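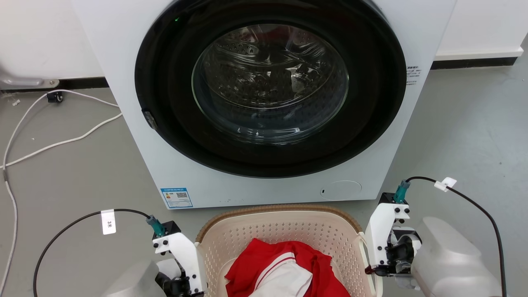
Filed under: Textbook Previews / Robot Learning

Chapter 5
Learning From Demonstration: The Laundry Problem

Every field has a task that looks trivial until someone tries to write it down. Chess had its turn and turned out to be easy. Laundry is still waiting.

Consider what a two-armed robot must manage in order to load a front-loading washer. It has to find the door, open it, get hold of a garment with no fixed shape, and put all of that garment inside. A sleeve left hanging over the rim counts as failure, as any parent will confirm. Early programs handled this with rules. The rules worked well on the shirt they were written for.

The method in this chapter skips the rules. A person drives the two arms through the job while the head camera records what the robot sees and the joint encoders record what the arms do. Each complete run is called a demonstration. A network is then trained to predict, from the current view and the current arm pose, the next short stretch of motion. This is behavior cloning, and its main weakness is in the name: it clones all of the behavior, including the moment when the operator paused to scratch an ear.

Our running case is the Jarkulwood study, led by Polyxeni Antoniadis. Her group collected 514 demonstrations with 11 operators, using one washer and a changing supply of clothes. The first policy, trained on everything, hesitated in front of the door for nearly 10 seconds per attempt. The operators had been hesitating too – they were waiting for the depth of the scene to make sense on a flat monitor. Trimming the pauses from the data helped more than doubling the size of the network, a result the group reported with visible irritation, having already paid for the bigger computer.

We return to three questions throughout. How should a demonstration be cut up before training? What happens when small errors push the robot into a view no operator ever recorded? And how should success be scored when half a towel is in the drum? Section 5.1 starts with the cutting, for which you will need the notation from Chapter 4 and some patience.

Comments

rondis_reader: Is the trimmed dataset the same one used in the exercises? My pauses are all still there.

Giannakopoulos: We assigned this in August. Students liked the ear. They did not like the notation.

mk: Typo in 5.1, second equation, the subscript should be t+1. Otherwise fine.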